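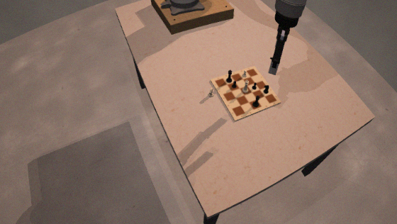 Fig. 1. Table top in a pale peach-pink, faintly speckled.

Colour at Home, Session 3: Pale colours and the rooms we eat in
Wilavdale Adult Learning, evening course
Tutor: Joana Salgado

Welcome back, everybody, and a special hello to the two of you who have moved across from the afternoon group. Last time we spent nearly the whole evening on north-facing rooms (my fault, I do get carried away about north-facing rooms) and so I have moved the pale colours to this session, where they sit quite happily next to kitchens and dining rooms. Please bring your scrapbooks again, and your tester cards if you have painted any.

What we mean by a pale colour

In the trade people say "tint" when a colour has been let down with white, "tone" when it has been let down with grey, and "shade" when black has gone in. In ordinary talk we say shade for all of them, and I shall certainly slip into that myself before the evening is out, so do forgive me. It is worth keeping the three apart in your notes, though, as they behave so differently on a wall. A tint of orange will give you peach. A tone of orange gives you something closer to putty or old plaster, and a true shade of it goes to brown quite quickly.

Peach is a good one to begin with. Many of us grew up with a peach bathroom and have never quite forgiven it! But the colour itself is a kind and useful thing, sitting between pink and orange, and it can lean either way depending on what you put beside it. Lay a peach card on a sheet of clear blue paper and it looks more orange. Lay the same card on a mustard yellow and the pink comes up. Please try this at home with your own cards, in daylight and again after dark, and write down what you notice in plain words. "Looks like tinned salmon" is a perfectly good note.

Large flat areas

A colour chip is tiny and a wall is enormous, and most of the disappointment people have with paint comes from that. Pale colours nearly always look stronger once there is a lot of them. Light bounces from one wall to the next and picks up more of the colour each time, so four peach walls will look a good deal peachier than one. If you have fallen in love with a card, paint the largest board you can manage and live with it for a few days before you buy the big tin. Move it about. Stand it behind the kettle, next to the window, in the gloomy corner by the fridge.

The same goes for floors, worktops and tables, which catch the light from above and throw it upwards on to the people sitting round them. A pink or peach surface warms the underside of everybody's chin, and a green one, I'm sorry to say, does the opposite. My aunt had a bright green oilcloth on her kitchen table for years and we all looked dreadful at breakfast.

Plain or speckled?

A perfectly even colour looks very crisp and also shows every crumb. A small amount of variation softens a big surface and makes it more restful to live with, and it needn't be strong to do its work. Look for it in stone, in flecked lino, in handmade tiles, in wool. With paint you can get something similar by sponging or by stippling with a stiff brush, which we shall practise in May when the weather allows us to have the doors open.

A few words on edges too. A thin dark edge round a pale surface draws a line that the eye follows, rather like the outline in a child's colouring book, and it makes the pale part look paler still. An edge in the same colour does the reverse and lets the piece sink quietly into the room. Both are lovely in the right place.

The dining room at Peltholm

Those who came on last year's outing will remember Peltholm, and the long dining room with its chalky pink walls. Bonifacio Goicoechea, who led the redecoration there, was kind enough to lend me his notebook, and I have copied out the part that matters to us:

"First coat far too sweet. Added raw umber, a very little at a time, until it stopped shouting. By candlelight nearly grey. By noon it was pink again and I was content."

The wall colour he settled on was number 854 on the Burudeo card, mixed down with the umber. I have a board of it that you can handle in class. It is much dirtier close to than you would expect from across the room, and that is the umber doing its job.

Exercise for the evening (20 minutes, then tea)

Work in pairs. Each pair will have a 375 ml tin of white, a saucer of orange and a saucer of raw umber.

Mix a tint of orange that you would both call peach. Paint a card.
Take half of what is left and add the smallest touch of umber. Paint a second card.
Add more umber and paint a third. Write the mix on the back of each one in pencil.
Wash your brushes in the big sink, please, as the small one in Coughlan Hall is blocked again.

For next time

Find one pale surface at home, any sort you like, and look at it at breakfast, in the middle of the afternoon and at 9 in the evening with the lamps on. Three lines in your notebook for each will be plenty. If you have a dining table, cover half of it with a dark cloth and see what happens to the colour of the plates.

We shall start with curtains next time, so old fabric scraps are very welcome. Any size, and please don't iron them specially.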